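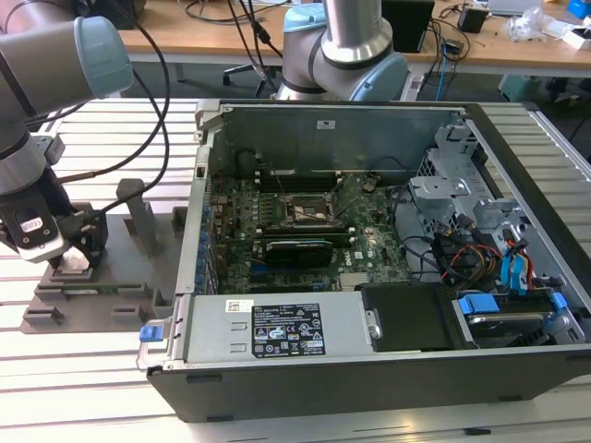 The first arm at the fixture plate, with the opened-up desktop next to it.

Wadevthorpe Open Day: your questions

I'm Marlies Frei and I answer the open day emails, so if you wrote to us after the last one, there's a good chance your question ended up on this page (thank you, keep them coming!).

What will I see?
Mostly computers and robot arms. The main demo is about handling parts for desktop PCs. We keep a case on its side with the panel off so you can look straight down at the motherboard, the drive cage, the power supply and all those red and yellow cables. The little green board strip in the fixture plate is everybody's favorite, because it's so thin!

How long does it take?
Each demo runs 20 minutes and we do 4 in an afternoon. Stay for two if you like. Urs Brunner does the talking and he never tells it the same way twice.

Is there a processor in that computer?
Good eye, three people asked me this. No, the socket is empty. You can see the metal bracket where the chip would sit.

Can I touch the arms?
Sorry, no. You can handle the spare boards on the Berchtold table by the entrance, though, and my nephew spent his whole visit there.

Do I need to know anything about robots?
Not a thing. I came here from a bakery office, and I still ask Urs what half the words mean.

Can I bring kids?
Yes please! Under 12 they need a grown-up with them. The table is a bit high for small ones, so ask me for a step stool.

Can I take pictures?
Sure, just leave the flash off.

Where do I park?
Behind the Imix building. The gate code comes with your confirmation email. If you're on the bus, get off at Vokham and walk back toward the water tower.

Is it free?
It is, but we do need you to sign up. The room fills fast.

When is the next one?
February. I'll put the sign-up form here as soon as I have the dates from Ottilie Thaler.

Page updated November 2020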